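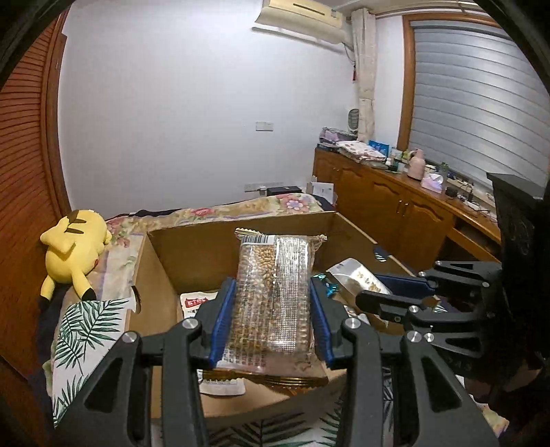 4.2 ハンドの組み立てと調整

この節では、手持ちグリッパ「Umon」の三代目をどう組んだか、そしてどこで手を焼いたかを書く。機構の設計は前節で済ませたので、あとはねじを締めるだけ、と当時の私は思っていた。甘かった。図面の上では左右の腕がきれいに鏡像になっていて、指で握れば爪が真ん中で出会うはずなのだが、一台目を組んで握ってみると、片方の爪が先に着いて、もう片方が遅れてやってくる。左右で別々の生き物みたいな動き方をするのである(見ているぶんには少しかわいい)。

作業場所は二か所ある。部品の加工と穴あけは共同工房Tratholmで、組み立てと試しづかみは自宅でやった。工房の作業台は時間貸しなので、腰を据えた調整にはどうも向かない。その点、家なら夕食のあとに思い立って座れるし、つかむ相手も台所の棚にいくらでもある。論文の実験環境としては散らかっているほうだと思うが、家庭用の把持を調べるのに、片づいた台の上だけでやるのも妙な話だろう。

最初の遅れの原因はリンクの穴にあった。穴が少しきつくて、ねじを通すと片側だけ渋くなる。工房でリーマを借りて穴をさらい、もう一度組んだら、今度はゆるすぎて爪の先がぐらぐらした。結局、穴はきつめのまま残して、締める順番のほうを変えることで落ち着いた。手順はこうだ。まず根元の軸を仮に締め、爪を軽く閉じ、パッドどうしが合わさった状態で外側の関節を締める。それから根元に戻って本締めする。外側を最後に締めると、閉じた姿勢のずれが全部そこに溜まってしまう。書いてしまえば二行で終わる話なのに、これに気づくまでにずいぶん夜更かしをした。

締めすぎにも注意がいる。関節の軸は「留める」ものであると同時に「回る」ものでもあるので、気持ちよくきゅっと締めた瞬間に動かなくなる。私は一度止まるまで締めて、そこから少しだけ戻し、腕の重さで爪がゆっくり下がるところを探した。この「ゆっくり」がどのくらいかを数字にしたくて、いろいろ測ってはみたのだが、測るための道具を当てる手つきのほうでばらついてしまい、あきらめた。再現したい方には申し訳ないけれど、ここは手の感覚に頼っている。ねじの緩み止めは弱いものを使うこと。強いほうを使うと、次にばらすときに泣く。私は泣いた。

パッドは三回作り直した。一回目はつるつるで、袋菓子がするりと抜けた。二回目は表面に細かい粒をつけたところ、よく止まる代わりに、離すときに袋がくっついてくる。開いた爪のあいだに袋がぶら下がったまま落ちないのは、箱に物を入れる作業ではなかなか腹が立つ。三回目でWuytsの吸振パッドの断面をまねて、横に畝を並べた形にした。これがよかった! 畝がしなって袋の膨らみに沿い、開けばすっと離れてくれる。色は青にした。腕が黒いので、あとで記録を見返すときに、爪の先がどこにあるかすぐ分かる。これは共著者のParaskevi Fragkouの提案で、最初は見た目の話だと思って聞き流していたのだが、爪先の位置を手で印づけする段になって、ありがたみが身にしみた。

腕の外側には三角のくぼみを入れてある。軽くするためと説明すると工学らしく聞こえるが、実のところ効き目はわずかで、二代目を長く持っていて手首が疲れたので、減らせるところは何でも減らしたかった、というのが本当のところだ。腕そのものは太いまま残した。ここを細くすると、握り込んだときに腕がねじれて、パッドの面が袋に対して斜めになる。爪の先が開き気味になっても、逆に内向きに倒れても、袋のどこか一辺だけで支えることになり、持ち上げた途端に袋がくるりと回る。

4.3 袋ものを箱の上で扱う

調整のめどが立ったところで、両手に一台ずつ持って、開いた段ボール箱と袋菓子を相手にした作業に移った。図4がその作業の様子で、手前のグリッパが透明な袋を立てた姿勢で挟み、右からもう一台が箱のなかへ入っている。この場面には、私たちが袋もので困っていたことがだいたい揃っている。

まず姿勢の問題がある。手前の袋は縦に立っていて、両側をパッドが押さえている。ところが右のグリッパのほうの袋は斜めに傾いている。箱のなかで隣の袋をよけながらつかむと、どうしても袋の向きは選べない。人間なら指をちょっとずらして持ち替えるところを、二本の爪では持ち替えられないので、傾いたら傾いたまま運ぶか、一度置いてやり直すかになる。はじめのころ私は律儀に置き直していたのだが、記録を眺めると、置き直しの動きばかりがやたらと多い、落ち着きのないデータになっていた。途中からは、箱の縁に当たらない限り傾いたまま運ぶことに決めた。

次に端の部分。この手の袋は端が圧着されていて、そこだけ平たく、ぎざぎざに切ってあったりもする。端をつまめば薄くて持ちやすそうに見えるし、試しにやってみると実際に持てる。ただし中身が反対側に寄って、袋が振り子になる。振り子になった袋を箱の壁に当てずに下ろすのは、かなり神経を使う。胴の部分を両側から挟むほうが、運ぶあいだは断然おとなしい。その代わり、胴を挟むには爪の入るすき間がいる。箱のなかで袋どうしが寄り添っていると、そのすき間がない。こういうときは片方のグリッパで隣の袋を軽く寄せておいて、もう片方で挟むといい。両手でやる意味がいちばん出るのはここだと思う。

そして透明で、光る。図4の手前の袋は透けていて中の粒が見えるうえに、銀色の格子柄の帯が光を返している。人の目には「袋だな」で済むのだが、輪郭を拾う処理にとってはどこまでが袋なのか怪しい。中の粒のまとまりを物体とみなしたり、光った帯を境目と思い込んだりする。包装にはバーコードの貼られた白い札や細かい印字もあって、特徴点はそういうところにばかり集まる。集まること自体はありがたいけれども、袋がしわになると印字ごと曲がるので、剛体のつもりで姿勢を出すと、つかんだ瞬間に袋がありえない角度へ飛ぶ。いちばんひどいときには、箱の底を突き抜けて床下にいることになっていた。そこで私たちは、袋の姿勢を推定するのは早々にやめて、爪の開き具合と手先の軌道だけを学習に使うことにした。あとから考えれば、はじめからそれでよかったのかもしれない。

箱そのものも、思ったより曲者だった。側面に手穴があるので、爪先を壁ぎわに沿わせて下ろすと、穴の縁に引っかかることがある。引っかかったまま持ち上げると箱がついてくる。箱を台に固定すれば済む話だが、家のなかの箱はたいてい固定などされていないので、そのままにした。寝具のような柔らかいものの上では箱が少し沈むし、押せば傾く。硬い机の上で覚えた力加減のまま爪を下ろすと、底に着いたのかどうかが手に伝わりにくく、つい押しすぎる。これは何度もやった。

4.4 記録と選別

記録には自作のロガーBisonを使った。名前は、動き出しが重たくて、走り出すと止まらないところから来ている(初期の版は本当に止まらなくて、電源を抜いた)。つかんで、運んで、離すまでをひとまとまりとして、両手ぶんの開き具合と軌道を同じ時計で残す。時計合わせは作業の前に左右の爪を同時にかちかちと打ち合わせるだけの素朴な方法で、これがいちばん間違いが少なかった。一度だけ、打ち合わせを忘れたまま最後まで録ってしまい、あとから音だけを頼りに合わせようとして半日つぶした。

準備の期間も含めて、つかむ動作は全部で2616回ぶん残っている。このうち三代目の機体で、締める順番もパッドも固まったあとに録ったひとまとまりの作業が214本あり、次節の学習ではこれだけを使う。残りを捨てるのは正直かなり惜しかった。Fragkouとは何度もこの件で言い合いになった。彼女の意見は、機体のがたが違うデータを混ぜると、失敗の原因が腕前なのか機械なのか分からなくなる、というもので、私の意見は、録るのに費やした私の夜を返してほしい、というものだった。彼女のほうが正しい。ただ、古いデータも捨てたわけではなく、パッドの違いを比べる付録のほうで使っている。

選別の基準は単純にしてある。途中で袋を落として拾い直したものは残す。グリッパどうしがぶつかって止まったものは外す。爪の開き具合の値が飛んだものも外す。迷うのは、袋をつかんだまま私が考え込んで手が止まったもので、はじめは残していたが、学習させた側もきちんと同じところで考え込むようになったので外した。あの、箱の上で袋を掲げたままじっとしている姿は、我ながら見覚えがありすぎて居心地が悪かった。

ねじの緩みは20本録るごとに見ることにしていた。見るといっても、爪を閉じて左右の先がそろうかを確かめ、腕を軽く振って音を聞くくらいのものだ。緩むのはたいてい外側の関節で、根元はあまり動かない。緩みかけると、爪を閉じきったところで小さくかたんと鳴る。慣れてくるとこの音が作業中にも聞こえるようになり、鳴ったらそこで録るのをやめて締め直した。パッドのほうは約200回つかんだところで畝の角が丸くなりはじめ、つるんとした袋で滑りが出てくる。滑りはじめると、こちらも無意識に強く握るようになるので、データのなかの開き具合が少しずつ狭いほうへ寄っていく。これを学習側の問題だと思い込んで、しばらく見当違いの場所をいじっていた。交換したら元に戻った。

最後に、左右の機体の入れ替えについて。設計上は二台とも同じものなのに、私は右手用と左手用をいつのまにか決めていて、逆に持つとどうもしっくりこない。組んだ順番のせいで渋さが違うのか、私の手に癖があるのか、切り分けるために一晩だけ左右を替えて録ってみた。軌道の滑らかさはほとんど変わらず、変わったのは私の機嫌だけだった。とはいえ試した本数が少ないので、この点は付録の表に生の値を載せるにとどめる。図面と部品表は2025年9月29日の版が最新で、外側の関節の穴だけ、前の版より少し小さくなっている。古い版で加工を始めてしまった方は、腕を全部作り直す必要はなく、外側のリンクだけ差し替えれば合う。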